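Lun. 24 novembre
Par Sunil Sheikh

Imprimer | Envoyer par e-mail

1/ Bon, je sors de l'expo Chowdhury au centre d'art de la Prostgate et il faut que j'en parle à quelqu'un, donc ce sera vous. Fil un peu long, désolé pour ceux qui me suivent pour les recettes de dal.

2/ Pour ceux qui n'ont pas suivi : Chowdhury, c'est l'artiste qui a passé l'été à recopier à la main des cartels de musée. Pas les œuvres, hein. Les cartels ! Les petites étiquettes à côté. « Huile sur toile, don de la famille Machin, restauré grâce au soutien de Truc. » Au crayon, sur du papier à lettres.

3/ Il y en a 400 au mur. J'en avais vu passer trois ou quatre en ligne et je m'étais dit bof, encore une blague d'école d'art, on sourit et on passe à la suite.

4/ Eh bien en vrai c'est autre chose. On entre, on commence à lire par politesse, et une heure plus tard on est toujours dans la première salle, le nez à dix centimètres du mur, à se demander qui était cette famille Machin et pourquoi elle s'est débarrassée d'un saint Jérôme.

5/ Mon préféré dit juste « Atelier de, ou d'après, ou dans le goût de ». Et c'est tout. Le nom du peintre n'y est pas. Je ne sais pas si Chowdhury s'est arrêtée en route ou si le cartel d'origine était comme ça, et je n'ai pas demandé, je préfère garder les deux versions.

6/ Il y a aussi « Objet déposé en réserve » écrit onze fois de suite sur une même rangée, avec une écriture de plus en plus penchée. À la fin on sent la crampe.
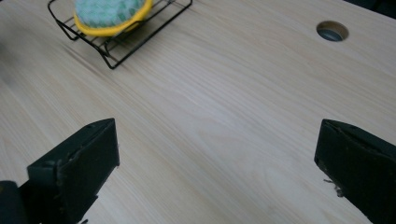
LA POLÉMIQUE, PUISQUE VOUS ALLEZ M'EN PARLER

7/ Donc oui. L'affaire du prix Bament. Le prix récompense « une œuvre plastique originale » (c'est dans le règlement, je l'ai relu dans le train) et il est doté de 2000 euros, ce qui dans ce milieu suffit à fâcher des gens pour dix ans.

8/ Chowdhury l'a eu. Et là, tribune de Kristaps Kivi dans la revue Hirnanier : ce serait de la copie, la copie n'est pas une œuvre, et le jury aurait primé « un travail de secrétariat ».

9/ Alors, Kristaps, que je lis depuis longtemps et que je croise à peu près partout où il y a du vin blanc tiède : tu sais que je t'aime bien. Mais « travail de secrétariat », franchement ? Tu l'écris comme une insulte et tu te retrouves à décrire assez bien ce qui est accroché.

10/ Parce que c'est exactement ça qu'on regarde. Quelqu'un qui tape, classe, range, attribue, désattribue. Les cartels ont été écrits par des gens dont on n'a jamais mis le nom dessus. Ma mère a fait ce métier (pas dans un musée, dans une étude de notaire) et je vous jure que j'ai reconnu sa façon de mettre les virgules.

11/ Et puis l'argument de la copie, on nous le ressort tous les vingt ans. On l'a fait à ceux qui collaient du journal, à ceux qui photographiaient des photos, à ceux qui exposaient leur facture de gaz. (J'ai beaucoup aimé la facture de gaz, à l'époque. J'étais étudiant et j'avais la même.)

12/ Là où je rejoins Kristaps, quand même : le texte de salle est insupportable. « Une poétique de la marge administrative. » Non. Non non non. L'expo n'a pas besoin de ça. Vous avez au mur une femme qui a usé une boîte entière de crayons, laissez-la tranquille.

13/ Je le rejoins aussi sur l'accrochage de la dernière salle. C'est trop haut. Je fais un mètre soixante-treize et j'ai lu la rangée du dessus sur la pointe des pieds, à côté d'un monsieur qui avait carrément renoncé et qui me demandait de lui faire la lecture. On a bien rigolé, mais bon.

14/ (Il s'appelle peut-être encore « mon voisin de la rangée du haut » si jamais il me lit : monsieur, le cartel que vous cherchiez, celui avec la faute à « polychrome », il est dans le couloir, près des toilettes.)

15/ Question qu'on me pose déjà en réponse : est-ce que les musées ont donné leur accord ? Je n'en sais rien. Un cartel, c'est un texte, quelqu'un l'a écrit, donc il y a sûrement un sujet pour juristes là-dedans. Si l'un de vous s'y connaît, venez, je suis preneur, mais avec des arguments, pas avec des captures d'écran de votre beau-frère.

16/ Autre question : « et c'est quoi la différence avec une photocopie ? » Ben, allez voir. Non mais vraiment. Le graphite brille un peu quand on se décale, il y a des endroits gommés, des mots commencés trop gros et qui finissent tassés contre la marge. Une photocopie ne calcule pas mal sa ligne.

17/ Et il y a un moment, vers le milieu du parcours, où elle recopie un cartel entièrement en latin et où l'on voit très bien qu'elle ne lit pas le latin. Les lettres sont dessinées une à une. C'est le seul endroit de l'expo où j'ai pensé à du dessin, et après je n'ai plus réussi à penser à autre chose pour tout le reste.

18/ Le catalogue : 30 euros, broché, joli papier, mais les reproductions sont réduites et du coup on ne lit plus rien. Pour une expo de trucs à lire, c'est un peu ballot ! Je l'ai acheté quand même, je suis faible.

19/ Kristaps vient de me répondre en privé. Il maintient. Il dit aussi que mon histoire de virgules est « sentimentale ». Oui ! Et alors ? Il a proposé qu'on y retourne ensemble et j'ai dit d'accord à condition qu'il lise toute la rangée des « déposé en réserve » sans soupirer.

20/ Infos pratiques pour ceux qui demandent : c'est ouvert jusqu'à mi-décembre, fermé le lundi en principe, sauf que là ils avaient ouvert pour les abonnés, donc vérifiez avant. L'entrée est gratuite pour les moins de vingt-six ans. Le vestiaire ne prend pas les casques de vélo, j'ai fait toute la visite avec le mien sous le bras.

21/ Ajout, vu qu'on m'écrit que j'exagère avec l'heure dans la première salle : j'ai retrouvé mon ticket de tram. Une heure dix.

22/ Et re-ajout : non, je ne connais pas Chowdhury personnellement. Je lui ai dit bonjour une fois dans un escalier. Elle portait un carton, elle n'a pas répondu, elle avait raison, il avait l'air lourd.

23/ Si vous y allez, dites-moi sur quel cartel vous êtes restés bloqués. Je collectionne. Pour l'instant j'ai « Don anonyme, refusé puis accepté » (deux fois !), le latin, et quelqu'un qui me parle d'un « fragment de fragment » que j'ai complètement raté.

38 commentaires | 112 partages
Imprimer | Envoyer par e-mail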